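Phone-to-stand placement with two arms: left arm keeps dropping short of the lip

Posted in Robotics clubs and student projects

Pavithra Chowdary
5/6/22

Our club is entering the Venalwood tabletop challenge in the placement category. The task is to pick up smartphones lying flat and set them in desk stands of several types: white folding stands, round-base stands and a metal one with a hinged arm. We have two arms on a shared rail and train a policy from demonstrations we record ourselves.

We have 342 demonstrations. The right arm is acceptable. The left arm picks the phone up, tilts it, and then releases it before the bottom edge is behind the front lip of the folding stand. The phone slides down and ends up flat.

Things already checked: joint zero on both arms, finger pad wear, control rate. The wrist view and the overhead view are both recorded at 80 percent of full resolution. Is this a data problem or a calibration problem?

Harish Salian

Probably calibration. Had the same thing once with mugs. Re-zero the left arm and try again.

Rajeshwari Thomas

She wrote that joint zero was checked, so I would start with the data.

Split the demonstrations by arm and by stand type before changing any hardware. When I coached the Dostbridge team, our total looked healthy, but only 28 episodes had the left arm placing into a folding stand. The policy had learned the release timing from the round magnetic stands, where the phone is held by the back and the height of the bottom edge matters much less. On a folding stand that timing is too early.

What worked for us:

Record the folding stands separately and hold the phone still for a moment after it touches the backrest, then lower, then open the fingers. Operators tend to merge the last two motions.

Vary the yaw of the stand. Ours always faced the same way for the first month.

Leave the extra objects on the table. Dark glass picks up reflections from the walls, and a policy trained on a bare table will do worse in the real layout – the wrist view suffers most.

Wrist view first, then the whole cell:

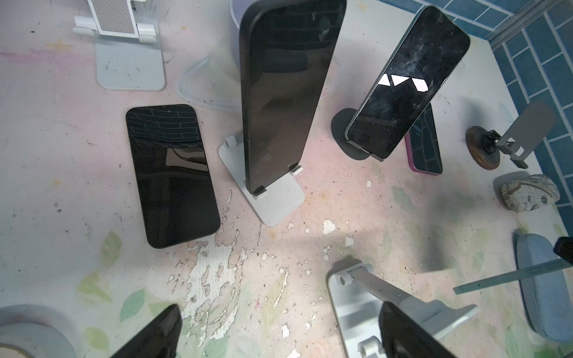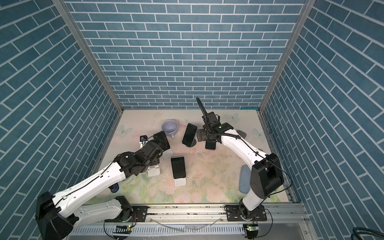
If the split comes out even, look at the grasp next. A phone gripped too close to its bottom edge leaves no room for the fingers above the lip, and the operator compensates by letting go early. Mark the grasp height in the episode notes and sort on it. We added 80 new episodes for the left arm and retrained from scratch; fine-tuning the old checkpoint kept the early release.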